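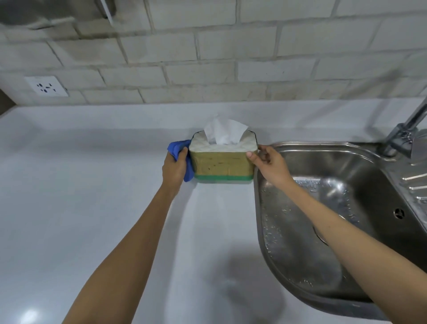

Counter Care in Shared Kitchens – speaker notes
Takeshi Tsuchiya, Hillville session, 40 minutes including questions

Opening (3 min)
Introduce myself. Facilities side, Starnville building, eleven years. Say up front that the talk covers the counter and the sink edge only. Floors and appliances are the afternoon talk.

Slide 2 – The baseline
We logged 269 complaints from the shared kitchens at Starnville. The largest group was about the counter beside the sink: standing water, rings, sticky patches. Read out the three categories from the handout. Do not go through the full table, it is in the appendix.

Slide 3 – Where the water goes
Water leaves the basin on hands, cups and cloths. Most of it lands on the strip next to the rim. A raised rim keeps counter water from running back into the basin, so it sits there until it evaporates. Ridged draining areas work well if dishes are put on them. Ask the room which side of the sink they put wet cups on. Wait for answers.

Slide 4 – Items that live on the counter
Tissue boxes, soap, sponges, the kettle. Cardboard is the weak point. The bottom edge of a tissue box takes up water from a wet counter and goes soft, and the box is usually thrown out half full.
Procedure as we teach it:
Lift the item or hold it steady at one end.
Wipe the sides with a cloth that has been wrung out well.
Wipe the counter where the item stood.
Dry that spot with a second cloth.
Put the item back a hand's width from the rim.
Keep the cloth clear of the tissue that is sticking up. If it gets wet, pull it and throw it away.

Slide 5 – Cloths
One color for counters, another for restrooms, no exceptions. Starnville uses blue for counters. Fold the cloth in four and turn to a clean face when the first one is dirty. A bunched cloth leaves streaks on white surfaces. We tried the Plulley and Gauthier cloths side by side and kept the Plulley for its hem – either one cleans well enough.

Slide 6 – The sink itself
Last step of the round. Rinse, wipe walls then floor of the basin, dry along the brushing lines on steel. Droplets left overnight show as spots by morning, especially under overhead light. Check the drain edge with a finger.

Slide 7 – Timing
A full round takes about 13 minutes per kitchen. Starnville does it at 10:30 and again at 3:15. The July schedule drops the second round.

Questions
Likely one: spray or no spray. Answer: plain water first, spray onto the cloth if needed, never onto the counter next to cardboard.
Handouts are on the table by the door.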